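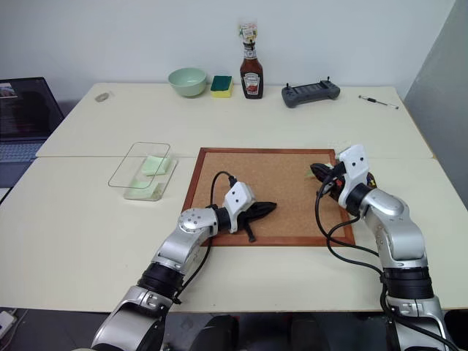

Wandau is a method for training two-armed robots to handle soft objects such as cloth, bags and straps. It was developed by a group led by Gonzalo Moya and first described in a report dated 2023-07-30. The name is also used for the set of recordings released with the report.

Method. A person guides both arms through a task while the joint positions and the view from a head camera are stored. A network is then trained to predict the next short stretch of motion for both arms together. Earlier work by the same group, known as Bulby, used a separate network for each arm, and the grippers often pulled against each other when they held the same piece of fabric. Wandau predicts 10 steps at a time and drops the rest of the plan if the force at either wrist rises sharply.

Training data. The release contains 2375 recordings, most of them made on a tabletop with household items left in view. Small dark objects were included on purpose, as folds and thin straps are hard to pick out in black fabric. Work surfaces were changed between sessions and include bare tabletop and framed cork board.

Results. In a test of 200 trials, the joint network finished the task in roughly three quarters of them. Most failures came from a missed first grasp. Results were weaker on items with long straps, which tended to slip when both grippers moved at once.

Later work. A smaller version, Petkov, needs only 3 recordings to adapt to a new object but is slower to run. The Maklow test set uses the same tasks.

See also: Bimanual manipulation; Imitation learning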